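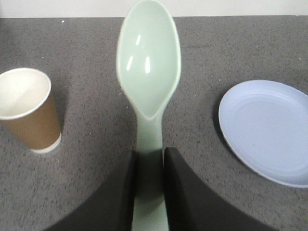 Can a robot arm built in a shared workshop be trusted to set a table? With the one we built, only when a person has laid out the items first and stays close enough to step in.

Workshop Papers > Rosetent > Home-Built Arms > Section 4

24/06/2025
By A. Chu, Brumholm Shared Workshop

4. What the wrist view tells us, and what it does not

Reports on home-built arms tend to lean on their best moments. We have done this ourselves. An early write-up of the Rosetent arm spoke of "reliable handling of everyday tableware," and we no longer think the word reliable was earned. This section goes back over the table-setting task and asks how much of the result belongs to the arm.

Figure 1. Wrist view during the table-setting task. The mint-green spoon is held by the handle between the two black fingers, with a paper cup to the left and a blue plate to the right.

The view in Figure 1 is the kind that makes a build look finished. The fingers are on either side of the handle, just below the bowl, and the cup and plate are well clear of them. But a single view of a held spoon says nothing about how firm the hold is, and we caution readers against taking it as proof of a good grasp. It also leaves out the bench work that came before the trial.

We ran 200 trials in March using Sestarik, the control program written by members of the workshop. A trial counted as a success if the spoon ended up beside the plate with no help from a person. By that rule, 134 trials succeeded. The figure is lower than the one we first gave, since the old count let a person nudge the spoon straight before the fingers closed. We see no good argument for keeping those trials in.

Two further points trouble us. First, the glossy bowl of the spoon throws bright streaks back at the camera, and we did not test whether these affect how Sestarik finds the handle. A change of lamp might raise the score or lower it – we cannot say which. Second, the wide gaps between items were our choice. A real kitchen table is seldom so tidy. In 34 extra trials with the cup moved closer to the spoon, the arm did worse, though we changed the lighting partway through and would not put much weight on that result.

The usual reply is that more training will fix all this. Perhaps it will. Sestarik had already been trained on 1,546 recorded moves, most of them made by the same two members on the same bench, and we doubt that another batch from the same people would teach it much about anyone else's table. A better test would be to carry the arm to a second workshop and run the task there with no tuning. We have not done so, and until we do, the March score should be read as a score for one arm on one table.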